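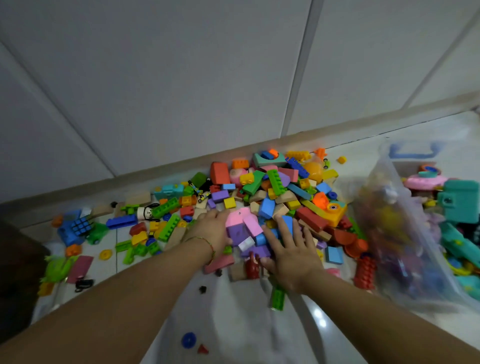
Ticket: Audiobook chapters play in the wrong order, one chapter won't play at all
Product: Nadumitz audiobook app, phone version
Opened by: Femke Bosman
Handled by: Elsa Rustad
Status: Closed, mostly

Femke Bosman, 8:40 am
I bought the Hayashi biography from the Balitz store and added it to my Nadumitz library. It has 16 chapters. The app plays chapter 1, then chapter 10, then 11, and so on to the end, and then goes back to chapter 2. So the man dies, is buried, gets a very nice tribute concert, and then starts piano lessons. I thought it was a style choice for longer than I'd like to admit.

Also, chapter 7 won't play. I get "Error 403" and a picture of a sad cloud.

Elsa Rustad, 9:15 am
Thanks, Femke. The order problem is one we know. The app is sorting by file name as text, so 10 comes before 2. Please try this:
1. Open the book and tap the three dots.
2. Choose Sort, then Track Number.
3. Close the app fully and open it again.

Femke Bosman, 9:52 am
Did that. Now the chapters are in order, except that chapter 1 is called "Track 01" and all the others are called "Untitled." An improvement, in the sense that he now dies at the end.

Chapter 7 still gives 403.

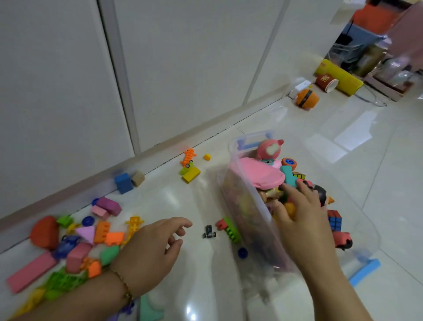 I also tried deleting the book and downloading it again, which took most of my lunch break. The download stops at 600 MB every time and then says it's complete. The store page says the book is bigger than that but doesn't say by how much.

Elsa Rustad, 1:30 pm
That helps. A 403 means the server knows the file is there and won't hand it over. I looked at your account and the license for chapter 7 is tied to your old Trutance player. Did you ever link one?

Femke Bosman, 1:44 pm
I did. It's in a drawer. It hasn't turned on since the spring, but I'm glad to hear it's still enjoying chapter 7.

Elsa Rustad, 2:10 pm
I've unlinked it from our side and reset the license. Please sign out, sign in, and download once more on Wi-Fi. If it stops at 600 again, go to Settings, Storage, and change the cache limit to 2000. The default is too small for long books.

Femke Bosman, 4:25 pm
It stopped at 600. Changed the limit, and it went through. Chapter 7 plays — it's mostly about his divorce from his second record label. The titles are still "Untitled."

Elsa Rustad, 4:40 pm
The titles come from Balitz, so I've passed that along to them. I'm closing this one on our side. Reply here if chapter 7 goes missing again and the ticket will reopen.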